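Home Shop Table and Bar Hire Care Guides Contact

Zerkine Lemon Table Set
Item no. 451
Price: 114 euros, delivery to Birville included

The Zerkine set is made for people who like to prepare cold drinks at the table, in front of the guests, and who do not want to collect the tools from five different drawers each time. You get the board, the knife, the muddler, the ice bowl with its scoop and the smaller pieces that stand near them. Lemons, ice and bottles you must bring yourself.

We have sold this set at Plolel for three summers now. In the first year it had a glass jug and a wooden spoon, and many customers wrote to us that they already had both. So we took them out, and we put in a second bowl and a better cloth. The price stayed the same.

What is in the box

Cutting board. Light wood, rectangular, with a curved stainless steel handle on one short end. The board is 281 mm long when you measure the wood only. It is wide enough to cut a lemon and leave the two halves lying while you work with the muddler next to them.

Knife. Plastic, pale yellow, with a rounded handle. It cuts lemons, limes, cucumber and soft fruit. For pineapple or ginger please take a kitchen knife from your own kitchen. The plastic blade was chosen by Ustyna Skoryk, who teaches the children's drinks course for us in July and wanted one knife that she can give to every age.

Muddler. Steel, with a black end cap. The cap has a texture, and this is the end that goes into the glass. Press and turn a little, do not hit. If you hit lemon peel hard, the drink becomes bitter and no sugar will repair it.

Pink bowl. This is the ice bowl. It holds enough ice for one round of drinks for a family table, and then it must be filled again. Do not put it directly from the freezer into hot water.

Ice scoop. Metal, small. It can stay in the ice between two rounds, with the handle leaning on the side of the bowl, so that everybody can reach it.

Mint-green bowl. Smaller than the pink one. Most people use it for the cut peel and the seeds. Some use it for sugar. Both are fine, but please not both on the same evening.

White tray. Rectangular with rounded corners. It is meant for the syrup bottle, because syrup always runs down on the outside and leaves a ring on the table. The tray takes the ring and is easy to wash.

Copper-colored wire stand. An open stand from thin metal rods, with a round rim on top. It carries a small glass or a candle holder. The legs end in points. On a soft wooden table we recommend a piece of felt under each leg.

Brush. Dark handle, light bristles. It is for cleaning the board from seeds and sugar before you bring out the next fruit. It is not for washing up.

Gray cloth. Dark gray, so you do not see the stains of berries so quickly. Can be washed at 60 degrees.

Not included: fruit, ice, cups, bottles, syrup, snacks and plates.

How to set the table

There is no rule, but after many evenings we have an order that works well for us.

Put the board in front of you and the whole lemons beside it, on the side of your free hand. A lemon rolls, so keep it away from the edge. The muddler lies on the board also when you do not use it, then its juice stays on the wood and does not go on the table. The ice bowl should be near to you, with the scoop handle turned to the person who serves. The cloth comes beside the bowls. You will take it more often than you think.

Cups, bottles and the snack plate can stand at the back. People walk around the table to take them, and they do not disturb the one who is cutting. Put the syrup on its tray before you open it the first time.

If your table has a cover of paper or fabric, pull it flat before you place the wire stand. Myroslav Kushnir in our shop in Birville sets the stand as the last piece, when everything else has its place, and it has saved him several candle glasses.

A simple lemonade for the set

For one tall glass: half a lemon, two small spoons of sugar, ice, cold water, and some red syrup if you like color.

Cut the lemon across the middle. Take one half and cut it again in four pieces. Put the pieces in the glass with the sugar and press with the muddler until the sugar looks wet everywhere. Fill with ice up to the rim, then water. Add the syrup slowly at the end and do not stir, it will sink down by itself. The other half of the lemon can wait on the board with the cut side up for the next guest, but not until tomorrow.

The same way works with lime. With orange take less sugar.

Care

Wash the board by hand with warm water and let it dry standing. Please do not put it in the dishwasher, also not "only once". We receive boards back with a crack and we can see very well what has happened to them. Two or three times in the year you can rub it with a little kitchen oil.

The knife, the scoop and both bowls may go in the dishwasher. The muddler too, but first turn it with the cap down, otherwise water stays at the joint. The wire stand you wipe with a dry cloth. No steel wool and no acid cleaner. If lemon juice falls on the copper-colored rods, wipe it the same evening.

Wash the brush in soap water and dry it lying on the side. When it stands on the bristles, they bend and do not come back.

Guarantee and spare parts

The guarantee is 12 months from the day of delivery. It covers the handle of the board, the cap of the muddler and the joints of the wire stand. Broken bowls from the transport are replaced if you write to us in the first week and send a photo of the box.

Each part can be ordered alone. The part which is ordered most is the knife, which people seem to lose at picnics. Write to Larysa Moroz in the spare parts office and give the item number. She answers between 9 in the morning and 3 in the afternoon.

Customer remarks

"Good size for our balcony table. I would like a lid for the ice bowl." Matvii S.

"The board is nice and the handle is strong, I hang it on a hook in the kitchen. The stand is smaller than I expected from the text, please write the height." M. Vakulenko

"I bought it for my sister and now I need a second one for us. The cloth was missing in the box, it came later in a separate letter." Customer from Kourkoulas

Answer from the shop: we are measuring the stand and will add the height to this page with the next update. A lid for the pink bowl is being tested. 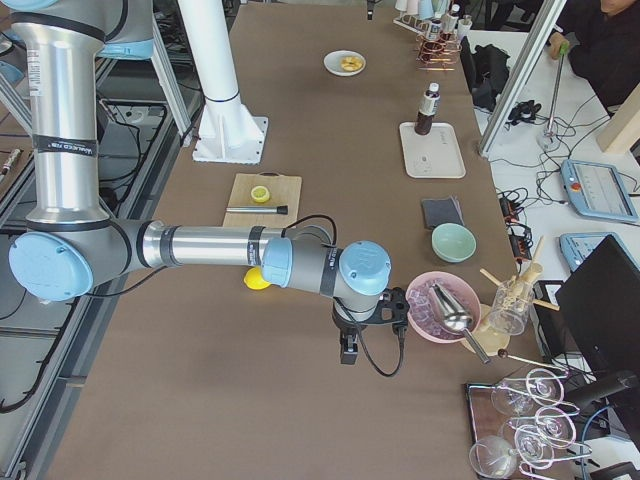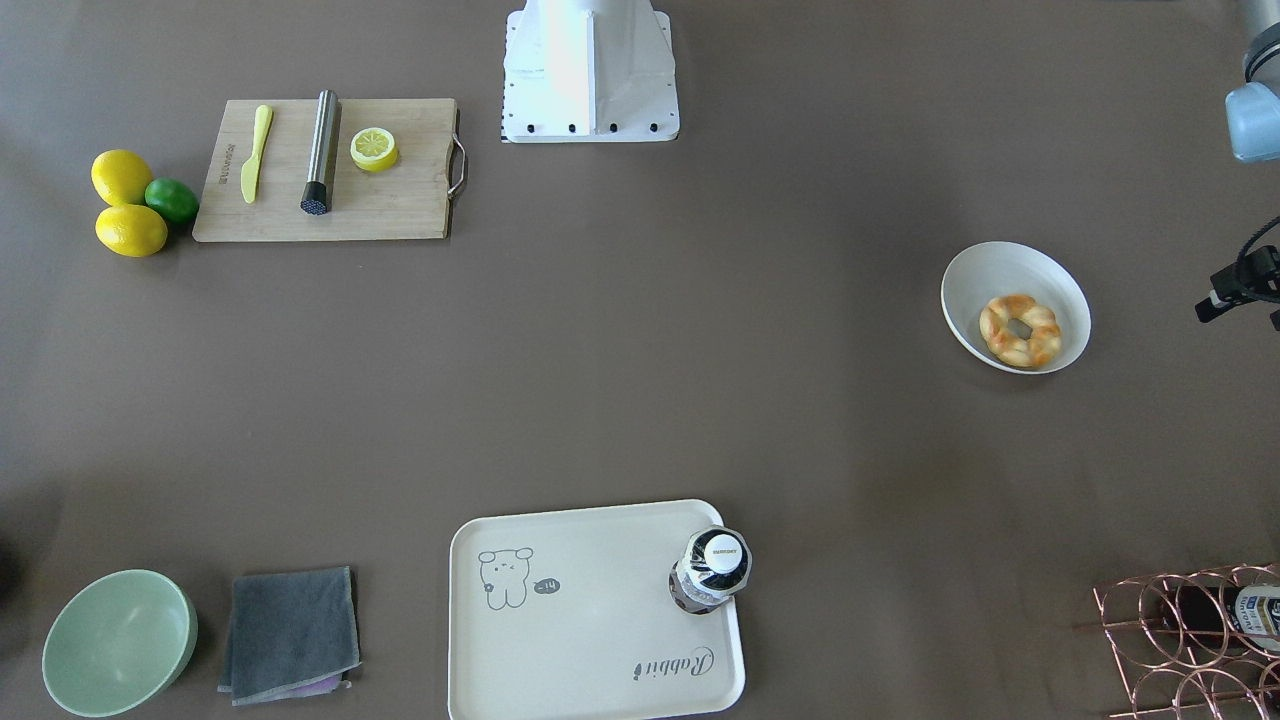
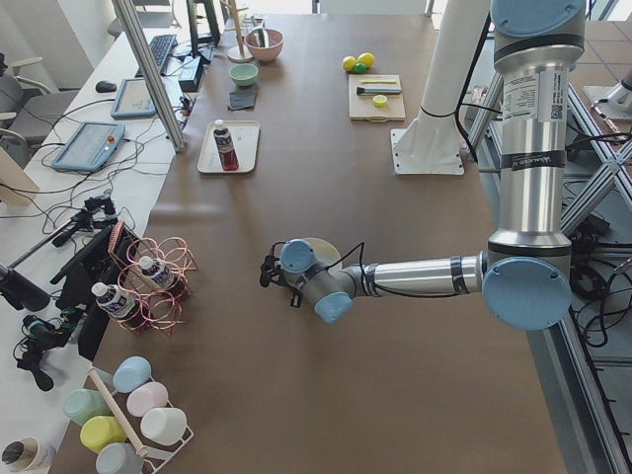
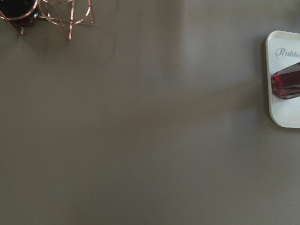 Zerkine set, item no. 451. Cutting board in the first three pictures, copper-colored wire stand and white tray in the last.

Related items
Zerkine spare knife, pale yellow
Zerkine board, without accessories
Plolel syrup tray, large
Kourkoulas ice bowl with two handles
Felt pads for wire stands
Dark gray table cloths, pack of two
Muddler, long version for jugs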